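Records and Storage Working Group
Minutes of the meeting held on October 28, 2021, Studar House, meeting room 2

Present: Zinash Lencho (chair), Crisóforo Camacho, Seidu Appiah, Perla Gallegos (minutes)
Apologies: Leobardo Espinoza

1. Minutes of the previous meeting
Agreed as a correct record, subject to one amendment. Under item 4, "destroyed" to read "listed for destruction". PG to correct the file copy.

2. Matters arising
2.1 The spare key to the Homero site strongroom has been returned and signed for. Closed.
2.2 Lease counterparts. CC has asked the solicitors twice which of the older counterparts they hold. No reply to the second letter. Carried forward.
2.3 Labels. The replacement labels are the right size but the adhesive lifts on coated board. SA to return the unopened rolls and ask for a permanent grade.

3. Off-site storage: end of the Prilon contract
3.1 CC reported. The contract with Prilon ends in February and notice must be given in writing 60 days before the end date. If notice is not given, the contract renews for a further year on the same terms.
3.2 Boxes held by Prilon at the last statement: 1467. Our own register shows 164 fewer. CC has traced most of the difference to boxes sent out before the register was moved to its present form, when transfer sheets were kept by each department and were not copied centrally.
3.3 Stoyanova has supplied a written quotation. The charge per box is lower, but retrieval is charged by the item and not by the visit. On last year's pattern of retrievals the saving would be small. If the finance boxes are left alone after audit the saving would be larger.
3.4 SA asked whether permanent withdrawal from Prilon carries an exit charge. CC confirmed that it does, under schedule 2, per box, with no upper limit. Boxes destroyed on site under certificate are charged at the lower destruction rate.
3.5 It was agreed that boxes past their retention date should be reviewed and destroyed before any move, so that the exit charge is not paid on material we do not need to keep. The review cannot start until the register has been reconciled.
3.6 Agreed: notice to be given to Prilon in time, without commitment to Stoyanova at this stage.
Action: CC to draft the notice letter for ZL to sign. CC to complete the reconciliation.

4. Retention schedule
4.1 Draft 9 of the schedule was tabled. Changes from the previous draft are confined to personnel files, insurance and property.
4.2 Personnel files. The retention period is to run from the date of leaving and not from the date of the last paper on the file. Several files in the sample had been kept longer than necessary because a late pension letter had been added and the period counted again from that letter.
4.3 Insurance. Employers' liability certificates are to be kept permanently. Expired policies for other classes follow the general period, unless a claim is open.
4.4 Property. Original deeds and sealed agreements are to be kept in the fire-resistant cabinet. Scanned copies are for reference and do not replace the original.
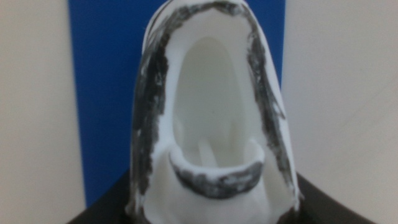
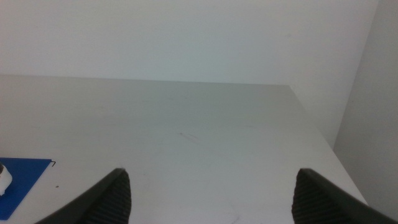
4.5 In a written comment sent ahead of the meeting, Leobardo Espinoza objected to the wording of 4.4, on the grounds that "sealed agreements" would leave out side letters and licences to alter, which are often signed but not sealed and are just as hard to replace. He asked that the line refer to any signed original affecting title or occupation. He also doubted that the cabinet would take the extra volume without a second shelf.
4.6 The change of wording was accepted. SA noted that the cabinet rating applies only with the door closed and locked, and that it is rated for paper. Backup drives and film should not be kept in it. SA to check the maker's sheet before a second shelf is ordered.
Action: PG to reissue the schedule with the revised wording. SA to report on the shelf.

5. Scanning
5.1 Scanning of the lease files is complete apart from oversize plans. These will not go through the feeder and will have to be sent out or photographed flat.
5.2 File naming was discussed at length. Agreed form: property code, document type, year of signature. Names of tenants are not to be used in file names.
5.3 PG reported that in a number of scans the reverse of the last page had been missed where it carried only a witness signature. These are to be scanned again in duplex. Blank page removal is to be switched off for all legal papers.

6. Access list
The list for the strongroom was reviewed. Two leavers to be removed. The sign-out sheet must show the box number as well as the department.

7. Any other business
ZL asked that requests for retrieval be sent to the shared mailbox and not to individuals.

8. Next meeting
Date to be fixed by PG once the reconciliation is finished.

Circulation: those present, L. Espinoza, file.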